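Skoson Two-Arm Planner
Software for arms that have to share a job

Home > Software > Planning and control > Skoson

Most planning software treats a robot with two arms as two robots that happen to stand close together. You plan the left, you plan the right, you check they won't bump into each other, and you hope for the best. That works nicely until both hands take hold of the same thing, at which point every small disagreement between the arms has to go somewhere, and it usually goes into the part. Skoson was written for that moment. It plans both arms as one, from the first reach to the letting go, so the thing being held stays where you asked for it.

We started it at Kastano because our own bench work needed it. Tania Debnath, who still looks after the core of the planner, had grown very tired of snapped dowels, and the first version was really a set of her own scripts with a window on top. It has grown a good deal since then (and been tidied up, you'll be glad to hear), but it is still meant for people who have a table, a pair of arms and a job to get on with.

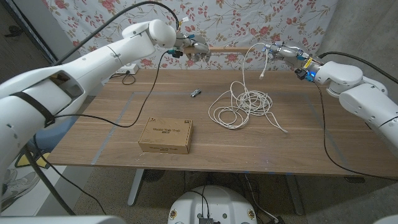
A shared hold on a thin wooden rod, with one hand at each end.

Long, light things are a good test of any two-arm planner. Skoson lets you mark a pair of grips as a "shared hold", and from then on you move the object and leave the arms to follow. Drag the rod on screen, or send it a path from your own code, and both wrists are worked out together. If one arm is getting close to the end of its reach, the planner will tilt or shift the whole hold within limits you set, and it will tell you plainly when it can't.

Hands with several fingers are supported as well as simple two-finger grippers. Each finger can have its own closing limit, and you can save a grip by name and call it up again on another job. We supply 20 grips to begin with — rods, boxes, small loose parts, cable ends and so on — and most customers soon add their own.

Cables deserve a word to themselves. A wrist cable that was perfectly happy in one pose can catch in the next, so you can give each one a length and a fixing point, and Skoson will steer away from moves that pull it tight. Ilham Cherkaoui has written a patient guide to measuring these up, and we do suggest reading it before your first long run.

What you get
Planner, live viewer and grip editor
Python and C++ libraries
Work area editor, for drawing the edges of your table space
Replay tool, with every plan kept and searchable by name
Licence for 6 workstations
Email support from Bamstead for the first year

What you need
A Linux computer with 16 GB of memory or more
Two arms with joint position control, updating at 500 Hz or faster
Hand or gripper drivers (ask us if yours isn't on the list)

Price
£145 per month per site. Teaching licences are available through Benjelloun, our education partner, who can also arrange a trial copy.

Version 3 was released in April and is a free update for all current customers. Old job files open as they are, though saved grips need converting once from the File menu.

Page last updated June 15, 2026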